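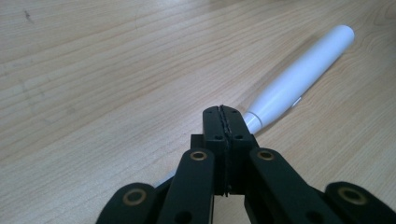

White handle-like object on the light wood tabletop.

Kallio tabletops — quick answers

Is the grain supposed to be wavy?
Yes. Ripples, tight swirls, long smooth stretches, all normal. No two tops match so please dont ask us to match one.

I found a small dark speck. Defect?
No. Small specks are part of the wood. Bigger than a pencil eraser, email us.

Can I leave bathroom stuff on it?
Dry, sure. Wipe off toothpaste and soap the same day. Standing water will leave a ring — use a tray.

What do I clean it with?
Damp cloth, then dry cloth. No bleach, no scrub pads.

How often do I oil it?
Every 12 months. Cestora clear oil, thin coat, leave overnight.

What sizes?
140 or 186 cm long. Custom cuts at the Ustavgate shop only, allow 19 days.

Can I return a cut top?
Sorry, no. Uncut tops yes, in orignal wrap.

When can I pick up?
Trondstead counter, any day but Thursday. Bring your order number and a blanket for the car.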